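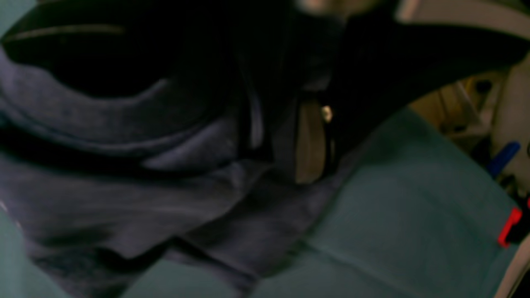 Urnano Home Forum > Laundry and Closets > Folding

Thread: Is the Bralleck fold worth learning for heavy sweatshirts?

plainhem
I keep seeing the Bralleck fold recommended as the answer to thick sweatshirts, and I'd like to hear from somebody who has used it for longer than a weekend. The claim on their page is that a heavy sweatshirt goes down to a flat packet that stands up by itself in a drawer and that you'll never fold any other way. They also say you should do it on a cloth laid over the table, and they happen to sell the cloth.

I've tried it 20 times now on the same navy sweatshirt. What I get is a lump. The sleeves go in all right, then the bottom third comes up and the whole thing puffs out. By the time I've shut the drawer it has let go of itself. My old way (sleeves back, in half, in half again) takes less time and looks about as bad.

So is this a real method or a way to sell cloths?

drawerful
It's a real method in the sense that it has steps. I did it for most of October and then stopped. T-shirts were fine, but T-shirts are fine with anything. You could fold a T-shirt by dropping it.

Thick fleece does not want to be a packet. You're bending six or eight layers back on themselves and asking them to stay put with no weight on top.

tuckandturn
Have to disagree. I use it on all the winter stuff and the drawer closes, and it didn't before. Two questions for plainhem:

Are you smoothing it after every fold or just at the end?
Are you folding the hem up first? If the hem is left to curl you get a fat roll along one side and the rest of the fold sits on top of that like a book on a pencil.

Almost everyone who says it doesn't work skipped the smoothing.

plainhem
I smoothed. I've smoothed that thing like I was icing a cake. The page says "after each fold" and that's what I did.

The hem I'll give you. It doesn't say anything about the hem until the very last line, after the part about ordering.

oldhamper
"Almost everyone who says it doesn't work did it wrong" is what gets said about every one of these. Same with the rolling people. Same with the people who stand their dish towels up like files. If a method only works when done perfectly by someone who enjoys it then it's a hobby.

I have 30 or so tops for the whole family and I put them on a shelf in a pile. The pile leans. I push it back.

tuckandturn
Nothing wrong with a pile if you have a shelf. I don't have a shelf, I have one shallow drawer.

slowspin
What are you folding on? I ask because I had the same puffing problem and switching from the bed to a table helped more than any change to the folds. On a bed the sweatshirt sinks, so you press down and the mattress gives and nothing creases.

plainhem
Table. With a sheet over it, a teal one I already had, because I wasn't going to pay Bralleck for theirs. I will say the sheet does something. On bare tabletop the sweatshirt slid around when I pulled the sleeve across. With the cloth under it, it stayed more or less where I left it. But the sheet makes wrinkles of its own and then I'm smoothing two things.

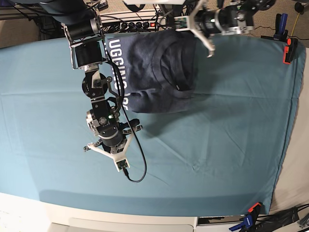 Navy sweatshirt on the teal sheet, folded and still bunching.

drawerful
Yep, that's what mine looked like. A rectangle if you're being generous.

tuckandturn
OK, I see the trouble, or I think I do. Look at the hem along the lower side. It's rolled. That's what I was talking about. Unfold it, lay the hem flat, press it with your hand, and bring it up a couple of inches before you do anything with the sleeves. Then carry on as usual.

Also that's a lot of wrinkles for something that's been smoothed! I'm not accusing anybody.

plainhem
You're accusing me a little.

oldhamper
Those are wrinkles from being a sweatshirt.

slowspin
I'd look at the sheet too. There are creases running across it on the diagonal, and anything you square up by eye against a slanted line comes out slanted. I pull mine tight and clip it under the table edge. Clothespins won't do it, they pop off. I use the big plastic clips from a Norko storage set, the ones meant for holding the lid down. They were the only good part of the set.

plainhem
I have the Norko set! The lid warped the first summer. I hadn't thought of using the clips for anything.

drawerful
Everyone's lid warped.

nightlint
Can I put in a word against folding sweatshirts at all? Hang them. I read the Bralleck page too and the part that got me was the drawer math. They say you can fit twice as many. Twice as many as what? As if you'd thrown them in from across the room? A folded sweatshirt has the same amount of sweatshirt in it whichever way you turn it. You can squeeze some air out and that's all you get, and the air comes back.

tuckandturn
Hanging stretches the shoulders. You get those little points.

nightlint
I've hung mine for years on fat hangers and don't have points. I'll grant they eat up the rod.

slowspin
The air thing is fair, though I'd say the air comes back slower when the packet is wedged in beside others. A single one standing alone is going to flop. Maybe the test should be a full row.

oldhamper
So to find out whether the method works I need to own more sweatshirts. Got it.

tuckandturn
The thread on the Usman board about this has over 1,000 replies, and the people who stuck with it mostly say the same as me: hem first, flat cloth, smooth as you go, row packed snug. I don't get paid to say that.

drawerful
People who stuck with it are the ones still posting. I quit and didn't post there to announce it. You'd need to hear from everyone who gave up before the replies tell you anything.

plainhem
That's my problem with it too. All the before pictures are a heap on a chair and all the after pictures are a row of thin cotton stuff in pale colors. I went through the whole page and didn't find one thick dark sweatshirt anywhere on it.

Anyway, I'll try it your way, hem first, sheet clipped. Same sweatshirt so it's fair. If it holds in the drawer overnight I'll come back and say so.

nightlint
And if it doesn't?

plainhem
Then I'll say that too, with more feeling.

plainhem
Reporting back. I clipped the sheet on two sides and did the hem first. The difference from the hem is real. It went flatter on the last fold, and the packet stood up when I set it on its edge – for a bit. In the drawer, between a stack of T-shirts and the side, it was still a packet in the morning, a fatter one. I took it out and put it back by itself at the other end with nothing next to it, and by supper it had opened like a clam.

So I'm moving from "doesn't work" to "works if it's propped up on both sides," and I'd point out that my old fold also works if it's propped up on both sides. I tried that the next night with the same drawer and the same neighbors and couldn't see any difference in the morning.

tuckandturn
The hem worked though.

plainhem
The hem worked. I did the hem on my old fold too. It helped that one just as much.

oldhamper
Then the useful part of the Bralleck fold is flattening the hem, and they put it at the bottom of the page under the price.

slowspin
And the clips. Did the sheet stay put?

plainhem
Better than before. It crept a little on the long side when I was pulling the sleeve over. I may put one more clip there. I'd keep using a sheet, which I didn't expect to say, but any old sheet. I can't see what a special one would add.

drawerful
I bought the special one. It has lines printed on it. The lines washed out.

tuckandturn
On hot?

drawerful
On whatever the washer was set to. It's a cloth for laundry, it should be able to go through the laundry.

tuckandturn
No argument there.

fuzzline
New here, reading with interest. Does the hem trick work if the sweatshirt has a zipper? I've got 2 with zippers and the bottom of the zipper sticks out like a diving board whatever I do.

slowspin
Zip it all the way up first, lay it face down, and fold the hem toward you. The zipper will still fight you, just less. Keep the fold shallow.

nightlint
Or hang it.

fuzzline
Ha. I only have wire hangers at the moment.

nightlint
Then don't hang it. Wire ones do give you the points.

tuckandturn
So there are points!

nightlint
On wire, yes. I said fat hangers.

plainhem
Last one from me for a while as we have family coming on the 25th December and the spare drawer has to be cleared out for them. Everything thick is going on the closet shelf in a pile, old fold, hem flattened. I'm keeping the clips out of the Norko box and the box can go to the curb.

oldhamper
Welcome to the pile. Put the heaviest one at the bottom and leave a gap on the side it leans to.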